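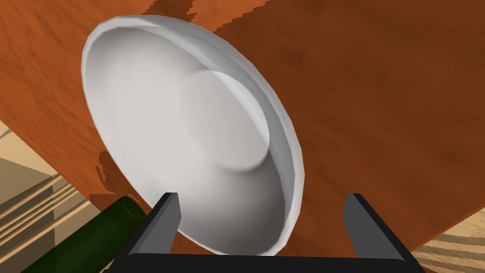
Mutbridge Cricket: Fast Bowling Project
Progress report to the Skallau Fund
5 January 2018

Where we stand

The fund asked for a plain account of the first half of the project, so we will start with the part that has gone least well. The grant was meant to give young bowlers more pace without more injuries. We can say that most of them are bowling faster in the nets. We can't yet say that they bowl any better, and we would be wary of anyone who did.

Winter sessions at the Debnath indoor center have run every week except 2, when the heating failed. The roster stands at 40 bowlers, boys and girls, and attendance has held at 71 percent. That sounds healthy until you look at who is missing. The older group has thinned out badly, and those are the players closest to the senior side.

Speed readings

The Zonik speed system was the largest single item in the budget. It works, in the sense that it produces a number after every ball. We are less sure what the number is worth. Readings on the left-hand lane run higher than on the right, with the same bowler and the same ball -- and the bowlers worked this out before we did. There is now a line for the left lane. Until the units have been checked against each other, we are not reporting any average gain, although the early figures would have looked very good in this report.

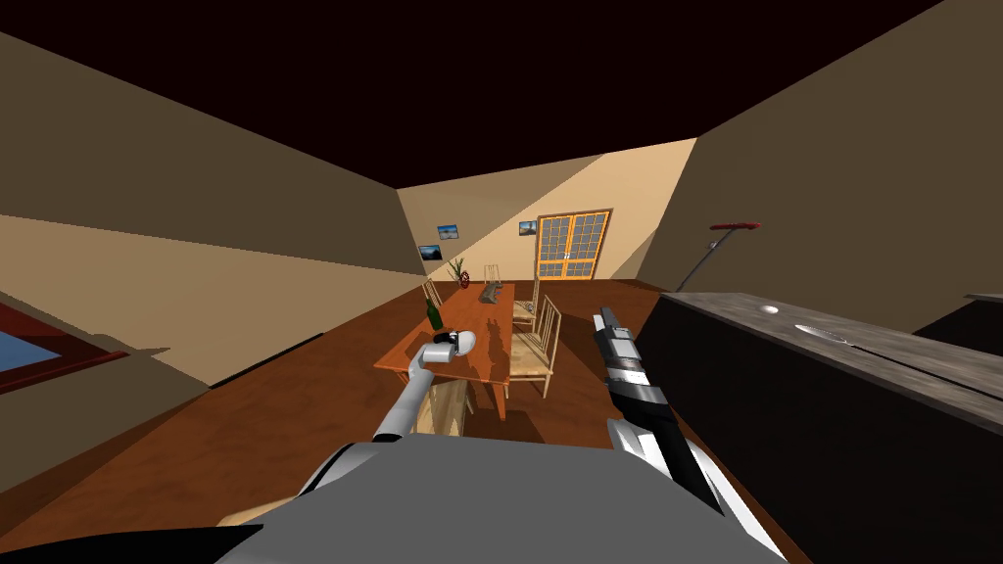
Dining area, with the green glass bottle on the table.

Injuries

We have 11 bowlers on reduced workloads, mostly with sore backs or shins. Last winter we kept no proper record, so there is nothing to compare this with. It may be that the project is hurting people. It may also be that players are now asked each week where it hurts, and tell us. Workload sheets are filled in after each session, but balls bowled at school don't appear on them and we doubt the totals for that reason.
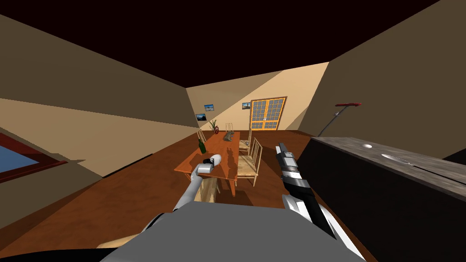 Spending and next steps

Spending is on plan apart from travel, which has gone over. The second payment for the speed system is on hold while the lane problem is looked at. We would like to move part of it to a physical therapist for the older group, and we ask the fund to approve that change.

Outdoor work starts in April if the squares at Mutbridge are fit. From then on we will judge the bowlers on match figures first and net speeds second. Match figures for one season won't settle much either, but they will at least come with a batter at the other end.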